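Subject: Re: [tabletops] Oil over old stain, do I have to strip it?
From: Rekha Achari
Date: 2021-06-04

Hi all,

Sorry for the slow answer, I've been up to my elbows in sanding dust (and then my vacuum hose split, which is another story). Mudaliar wrote:

> I picked up an old wood table with a brown stain on it and the color
> has gone uneven, darker in the corners and kind of washed out where
> people sit. I'd like to put the Bresia oil on it. Do I have to take
> it all the way down to bare wood first, or can I scuff it and go?
> I don't mind if it isn't perfect. I do mind if it's sticky.

I don't mind uneven either! I've come around to liking it. But the sticky part is a real worry, so I'd do the water test before anything else. Put a few drops in three or four spots, including one of the faded ones, and go make coffee. If they sit up in beads after 11 minutes or so of you ignoring them, there's still a film on there and the oil will just lie on top and go gummy. If they soak in and leave a dark spot, scuff it and go.

My first table I skipped all that, wiped on two fat coats in March in a cold garage, and it was tacky for weeks. Paper stuck to it. My sleeves stuck to it. I ended up scrubbing the whole top with mineral spirits and starting over, so please learn from me.

The one I'd send you to look at is a medium to dark brown top, grain running mostly side to side. It's richer in the upper corners and goes a grayish tan toward the lower middle, and there's a band of stronger grain across it with a little dark swirl over on the right. I wouldn't sand that away for anything.

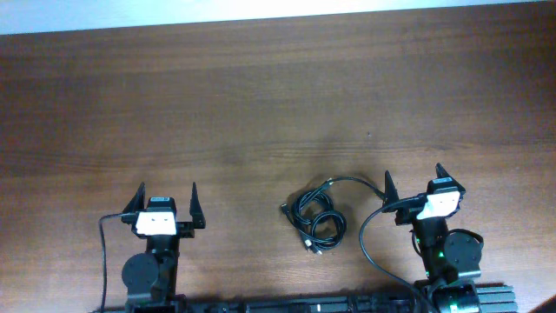
Odholm wrote back off-list that he would still strip it, every time, on the grounds that you never know what somebody put on an old table, and wax is the worst of the lot because it fools the water test and then the oil won't cure. He uses a card scraper and says it takes him one afternoon.

Okay, fair about the wax. A rag with mineral spirits will tell you, if it comes away yellowish and greasy keep wiping with clean rags till it doesn't. Hang the rags outside flat to dry, not in a pile, the oily ones especially (they can catch fire all by themselves).

If you do scuff, go lightly, with the grain, and do the pale area the same as the rest or it'll drink more oil and you'll get a patch the other way around. Then one thin coat, wipe off everything you can, and wait overnight before you decide on another. I gave mine 8 days before I put anything heavy on it.

Does anybody have experience with the Starum wax over the Bresia? I have half a can left and I'm tempted.

Rekha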